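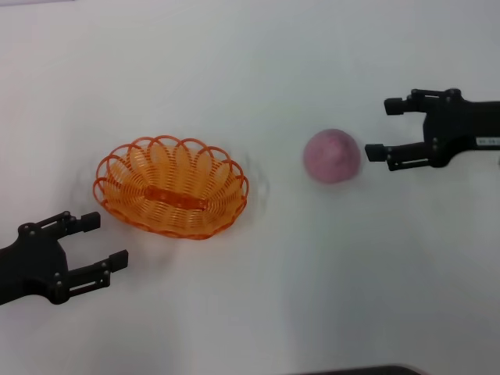
STOLTMONT OPENS GRIPPER COMPARISON BENCH TO OUTSIDE TEAMS

Stoltmont said Monday that its two-arm comparison bench, until now reserved for settling arguments between its own engineers, will take bookings from outside teams beginning in October.

The bench is a white table on which parallel-jaw grippers and the controllers behind them get the same chores under the same lights. Its first public round pits the Jultusska controller against the Menance, with 620 attempts split evenly between them. Both makers have described their product as effortless. Stoltmont has asked them to define the word and is waiting.

The chores are modest. One has an arm reach for the rim of a looped plastic basket, a thing with many holes and no obvious place to hold. Wrist cameras are compared on the same runs, and scored on how much of the basket they keep in view as the arm moves. 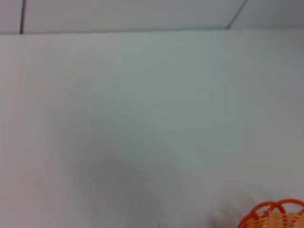
Wrist camera view during a basket trial, with part of the orange rim at lower right.

"We have sat through a lot of product videos, and everything in them gets picked up on the first try," the company said in a statement. "Our footage is longer."

Each attempt is logged with its start time, controller settings and outcome, failures included. A run that ends with the fingers closing on air counts as a run. Teams may not ask for it to be described as a calibration. 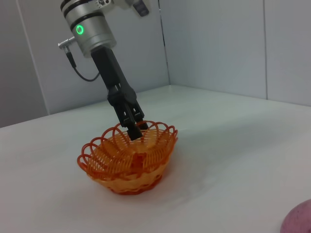
Visiting teams can bring their own fingertips and up to 5 objects, provided the objects fit on the table and are not somebody's lunch - a rule added after the pilot sessions. Sessions last half a day and include the raw logs from every camera.

The bench is housed at Stoltmont's Choi Street workshop. There are 50 sessions available in the first booking period, and results from the controller round will be published in full when it closes, whichever maker is pleased.

Booking requests go through the Stoltmont front desk, weekdays until 4 p.m.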